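Open day at the Vornon lab, Herkdale
Posted Nov 10, 2020

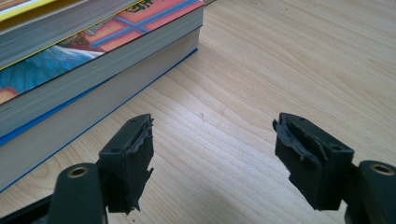 Three books on a table, with the gripper in front. The foam on the pads has had a hard life.

I went to the Vornon open day to find out whether a machine can tidy a living room yet. The short answer I came home with is no, with a few exceptions.

The lab is on the second floor of the old Grirnis building in Herkdale, up a flight of stairs from the parking lot. Visitors went through in groups of 17 and each group got 60 minutes. Ours started a little late and lost most of the coffee break.

The first stop was the book table. The chore is to take a stack of books and put them on a shelf, spines out. A person does the job by hand first, using a two-finger gripper, and the recordings are used to train the robot arm. Our guide said they had 846 recordings of the book chore since August and wanted a lot more.

Books are harder than I expected. A closed book lying flat gives the fingers very little to hold. The lab's method is to push the top one until it hangs over the one below, then pinch it. Large books sometimes open on the way up. Thin paperbacks bend. Foam gives a good grip on paper covers, the guide told us, but it tears, and new pads are a regular expense.

I asked how often the arm gets a book onto the shelf without help. On hardcovers the answer was 60 out of 100 tries. For paperbacks they would not give a number.

The second room was set up by Begović, a small firm that makes fittings for store shelving. Their machine faces canned goods, meaning it pulls them to the front of the shelf with the labels out. It was slow, but it worked through a full shelf while we stood there and dropped nothing. The cans were all one size. Mixed sizes are planned for next year.

Laundry was listed on the flyer but the station was closed when our group came by.

If you run a shop, the shelf machine is worth a look. For the house, I would wait. Parking is free behind the building, and the next open day will be posted on the door and on the Vornon site.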